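About Jultico

Most kitchen organisers are bought in January and sit at the back of a cupboard by Easter. We know because we used to buy them. Jultico started in Pristham as a page of grumpy product reviews, and we still don't believe a plastic box will change anyone's life. Some of them do earn their space, and we try to find out which.

To date we have looked at 364 trays, racks, tubs and holders. We recommend 5. Makers tend to find that number rude.

How we look at things

We put each item on a plain brown table with ordinary breakfast food and ask dull questions. Does it hold what people own, or only what was in the advert? Can you reach the thing at the back?
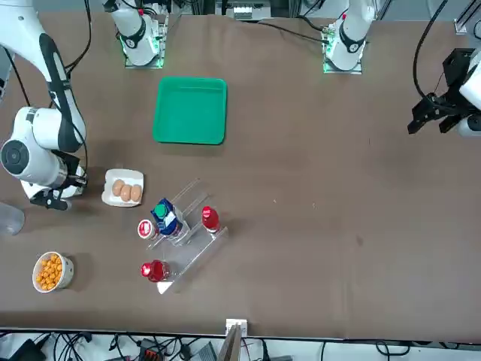 Clear stepped rack with a drink carton, a red bottle and a lidded cup. The green tray waits its turn.

Clear racks are a good case. The sellers say you can see everything at a glance. Fair enough, but you can see every crumb and fingerprint too, and a stepped one takes up a fair bit of worktop. We like them for small bottles. For milk we remain to be persuaded, as it belongs in the fridge and has a perfectly good door shelf there.

Trays get an easier ride from us. A square one with raised sides catches drips and can be carried off to the sink. We can't see why anyone would pay extra for the word "system" on the label.

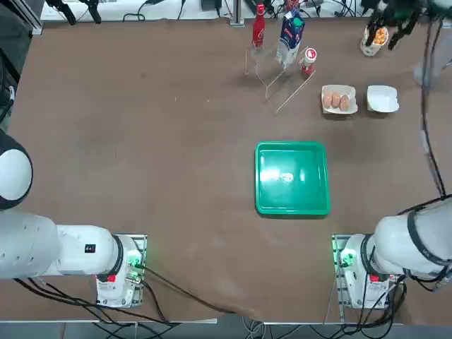 Three brown eggs in their open carton, to the right of the rack.

We have yet to meet an egg holder that clearly beats the box the eggs came in. Readers disagree, and 200 of them have written to say so. We read the letters and kept our opinion.

Who pays

Readers do, through the Okby list, our printed guide. It has 1,112 subscribers. We take no money from makers. Furtado, our shop in Pristham, sells only what we have recommended, so the shelves are rather bare. It opens at 10 am and closes for the whole of August.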